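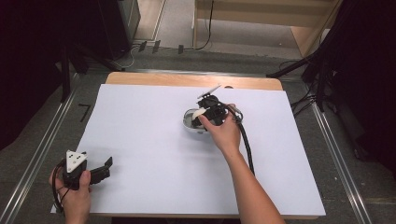 Evaristo Ferraro asked, before we had taken off our coats, whether a person holding the grippers could fairly be called a robot demonstration at all, and he asked that the question be entered in the diary as he put it.

Jan 4, 2021
By the Visits Office, Studstead

Home Diary Visits Archive Contact

It is entered. The answer given by our hosts was that the motions of the hands are recorded and later used to teach an arm, and that on this visit we would be seeing the first part of that work and only a little of the second. Mr. Ferraro accepted this, with the remark that the invitation had said "robots" in large letters.

The party from Studstead was received at the Stollero works in Stodmont at the side entrance, the main doors being closed for repair. Coats were left in the canteen. The safety talk covered cables on the floor, of which visitors were asked to be careful, and the rule that no one reaches across a table while the grippers are being used. We were then taken through to the demonstration area.

The work was done at a wooden table covered with white paper. The operator held one gripper in each hand and used them to handle small items and a shallow bowl. We had expected something faster. The movements are kept slow on purpose, and a session is made up of the same short task done many times over. The target for this task is 1000 recordings. On the morning of our visit the count stood at 350, and the operator did not seem troubled by it.

Several of our party wished to know why the grippers are not simply fixed to an arm from the beginning. The reply was a practical one. A person can learn to use the hand-held tools in one shift, and mistakes cost very little. The engineers also prefer that the operator look at the fingers of the tool and forget his own. We were told that new operators find this difficult for the first hour or so and then stop thinking about it.

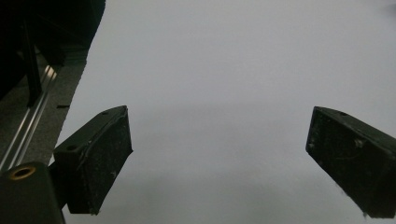
Gripper open over the covered tabletop, Stodmont.

The fingers of the gripper are matte black and shaped like wedges. They pick up lint and show small scratches, and Stollero keeps spare pairs in a drawer. A set was passed along the line for inspection. They weigh less than one would suppose. A question on how long a pair lasts was noted and will be answered by letter.

After lunch we saw the arm. It is a Lozano model of an older type and stands in a separate room behind a rail. It was asked to lift a part from a tray and set it down in a dish. It succeeded on the first attempt, failed on the next two, and succeeded again. The engineers were open about the failures and wrote them down while we watched. The remainder of the afternoon was given to questions, which ran past the time allowed, and the tour of the packing line was dropped. This was a disappointment to those who had come mainly for the packing line.

Matters to be followed up by this office:

The letter on finger wear, as above.
A copy of the safety talk, for possible use at our own open day in April.
The bill for the coach, which has been charged for 17 seats against a smaller party.
One umbrella, gray, left in the Stollero canteen.

Mr. Ferraro has since asked for a return visit once the recordings are complete. The request has been passed to Stollero with the thanks of the Studstead party. No reply had been received when this entry was closed.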